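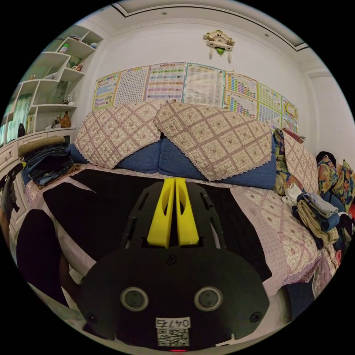 Plaltum para juntas de consejo: mi opinión después de un cierre de año completo

16 de enero de 2018

Llevo el área de finanzas de una empresa familiar que fabrica herrajes y, entre otras cosas que nadie quiso en su momento, me toca preparar la carpeta del consejo de administración. Si alguna vez lo han hecho ya saben de qué hablo: estados financieros, actas, nombramientos, el informe del director general que llega a medianoche... y todo eso en un correo con adjuntos que se llaman "final", "final bueno" y "final bueno corregido".

Así que cuando Heriberto Arriaga, nuestro secretario del consejo, me reenvió la propuesta de Plaltum, le dije que sí casi sin leerla. Plaltum es un portal para consejeros: subes los documentos, armas el orden del día, convocas, se vota y al final te queda el acta. Lo usamos en el cierre y ya tengo opinión (varias, la verdad).

Lo que me gustó

El armado de la carpeta es una maravilla. Arrastras los archivos a cada punto del orden del día y el programa los junta en un solo PDF con índice y numeración corrida. Si el director comercial cambia una lámina en el último momento, sustituyes ese archivo y lo demás se acomoda solo. Antes yo volvía a foliar todo a mano, ¡con la impresora echando humo!

También me conquistó el historial de cargos. Cada consejero tiene su ficha con fecha de nombramiento, comités en los que está, vencimiento del mandato y trayectoria resumida. En la asamblea de accionistas nos pidieron las semblanzas y las saqué de ahí, ya con el mismo formato. Eso sí, hay que capturarlas bien desde el principio, y a mí me tocó perseguir a un consejero que insistía en mandar su currículum de cuatro páginas con todo y cursos de vela.

Las notas privadas funcionan muy bien en tableta. Subrayas, escribes al margen y eso se queda contigo. Don Ayala, el consejero de mayor edad y el más desconfiado, terminó usándolas más que cualquiera.

Lo que no tanto

La firma del acta. Plaltum trae su propio módulo, pero nuestro notario pidió otro tipo de certificado y acabamos descargando el documento, firmándolo por fuera y volviéndolo a subir. Se puede, nada más que pierdes el sello de hora del portal y en el expediente queda como si fuera un anexo cualquiera. Si su empresa tiene mucho movimiento de poderes, pregunten por esto antes de contratar.

El buscador es flojito. Admite expedientes de hasta 1000 páginas, y está muy bien, pero encontrar un acuerdo viejo por una palabra suelta es cosa de paciencia. Busqué "dividendo" y me devolvió media biblioteca sin ningún orden que yo entendiera. Por fecha sí se llega rápido.

Y las notificaciones, ay. De fábrica avisa por correo de cada cambio, aunque sea una coma. En la primera semana los consejeros recibieron tantos mensajes que uno me llamó para preguntar si nos habían hackeado. Se apaga en Preferencias, dentro de Convocatorias, y hay que hacerlo consejo por consejo.

Frente a Arex

Antes de decidirnos probamos Arex con el comité de auditoría. Es más bonito, y el calendario me parece superior: cruza agendas y propone fechas sin que tengas que andar de teléfono en teléfono. Lo dejamos por dos cosas. Una, que el perfil de invitado (el auditor externo, por ejemplo) veía más carpetas de las que yo quería. Otra, que cobran por usuario, y con suplentes incluidos la cuenta se nos iba. Plaltum cobra por órgano y nosotros tenemos 2, el consejo y el comité, de modo que salimos ganando. Un grupo con muchos comités chicos haría bien en sacar sus números al revés.

Soporte

Contestan por chat en horario de oficina, en español y sin leerte un guion. Una vez se me quedó trabada una convocatoria y la liberaron en 20 minutos. La capacitación inicial, en cambio, fue larguísima y muy pensada para abogados; a los de finanzas nos sobró la mitad.

¿Lo renovaría? Sí, y de hecho en febrero metemos también al consejo de Ostiter, nuestra filial. Les pedí que para entonces me dejen copiar la estructura de permisos de una sociedad a otra, y me dijeron que está en la lista de pendientes. Si sale, actualizo esta reseña.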